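Homemade sour cream butter, why so soft?

hduda
March 13, 2023
Hello everybody. I made butter at home for the first time, from 42 percent cream I bought in Clarnby. I whipped it with a hand mixer until the buttermilk separated, then washed it with cold water. The taste is very good, but it stays soft like a cream cheese. What did I do wrong?

Gruvum
You whipped it too warm. Cream must come straight from the refrigerator.

Purgate
I do not agree with Gruvum. For sour butter I leave the cream out overnight, then chill it for one hour only. If it is too cold, you will whip until your arm falls off.

hduda
Mine was in the refrigerator all night, so I think it was not too warm. Maybe I washed it badly? I changed the water two times.

Jasińska
Two times is not enough. Wash until the water is clear, and press the butter with a wooden spoon. The liquid that stays inside makes it soft.
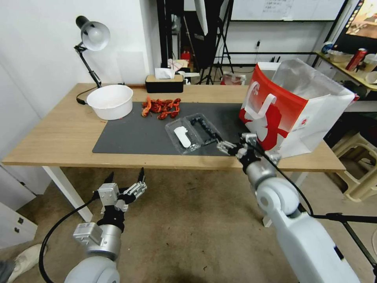

Also add the salt after the washing, or it goes away with the water. I use 11 grams for one kilo.

Purgate
For me that is too much salt, but about the pressing she is right.

Gruvum
I still say temperature. Put ice in the washing water and compare.

hduda
Thank you all. I have one more carton, so I will try with ice water and press it longer.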